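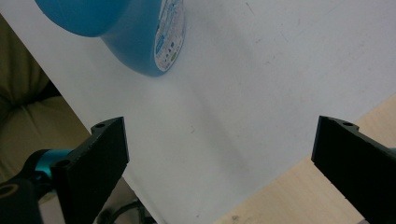

**Grey streaks on matt white tabletop, what lifts them without polishing the finish?**

**tukby_owner** wrote:

White side table, matt finish, sold as the Tukby. It lives next to the couch and has picked up light grey streaks and faint scuffs. They don't catch a fingernail, so I'm assuming transfer and not scratches. There are also a few small specks, one darker than the others.

Tried so far: warm water and a microfibre cloth, then dish soap at 5 mL per litre. The soap took off a general film but left the streaks. The next thing in the cupboard is a spray cleaner in a blue bottle. The label print is too small to make out and I can't see a pH. I don't want a shiny patch in the middle of a matt top. Is there a sensible order of operations?

---

**Skaltel** wrote:

Establish what the coating is first. Painted MDF, foil wrap and melamine all get sold as "matt white" and they tolerate different things. Look at the underside edge. A seam line means foil. If the colour runs around the corner with no seam, it's probably paint.

Then test on the underside, two minutes' contact, wipe, rinse, dry, and look at it under a torch held low. Gloss change shows at a low angle well before you'd notice it from above.

---

**bresberg_bench** wrote:

Melamine sponge, damp, light pressure. Done in 30 seconds. I've used them on a Bresberg desk for years.

---

**Skaltel** wrote:

> Melamine sponge, damp, light pressure.

Disagree for matt paint. The sponge is a fine abrasive. It burnishes the high points of the texture and you get exactly the shiny patch the OP is trying to avoid. On real melamine laminate you'll get away with it for longer.

---

**bresberg_bench** wrote:

Mine is laminate, so fair enough. I'd still say most of the damage people report comes from pressing too hard. The weight of your hand is plenty.

---

**Anastasia Politis** wrote:

I refinish kitchen doors for a living, mostly two-pack polyurethane. Some points on the above:

1. Grey streaks that don't catch a nail are usually metal or rubber transfer. Ceramic mug bases with an unglazed ring do it too.
2. Plain isopropyl at 70% will shift rubber marks on a fully cured two-pack. It can soften cheaper water-based paint, so underside test first, as Skaltel says.
3. Spray the cloth and leave the table alone. Pooled cleaner gets into the edge joint and swells the board. By the time you see the edge lift, it's not repairable.
4. Don't store the bottle on its side on the table. Trigger and flip caps both weep, and a ring of dried surfactant is harder to remove than the original mark.

For specks, check whether they sit proud. If they do, a plastic card held flat will take them off. If they're flush, they may be inclusions in the finish and you'll be chasing them forever.

---

**tukby_owner** wrote:

Checked underneath. No seam, colour goes around the corner, so paint. The dark speck is proud. The card removed it.

Will do the isopropyl test on Sunday. Is there any point diluting the blue stuff and trying that first?

---

**manolakis_v** wrote:

Yes, if the label permits dilution. Least aggressive product first. Otherwise you never learn which one did the work.

I'd wait longer than two minutes on the underside test, though. Wipe it, leave it for a day, then look. Softened paint can pass at two minutes and print the next thing you put down on it.

---

**Skaltel** wrote:

A day is reasonable for the solvent. For a household spray it's overkill.

---

**Anastasia Politis** wrote:

I'd side with the longer wait for both. It costs nothing. If you want to bring the sheen back evenly afterwards, do the whole top. Spot treatment on matt always shows in side light, and a table by a couch gets side light all afternoon.

---

**tukby_owner** wrote:

Results. Diluted spray, underside first with the overnight wait, then the top: the film is gone and two of the streaks are fainter. Isopropyl on a cotton bud, same routine, lifted most of the rest. No colour on the bud apart from grey, and no gloss change under the torch.

One streak near the edge hasn't moved. I'm leaving it. Bottle is back under the sink, upright.

---

**bresberg_bench** wrote:

Sponge would have got that last one.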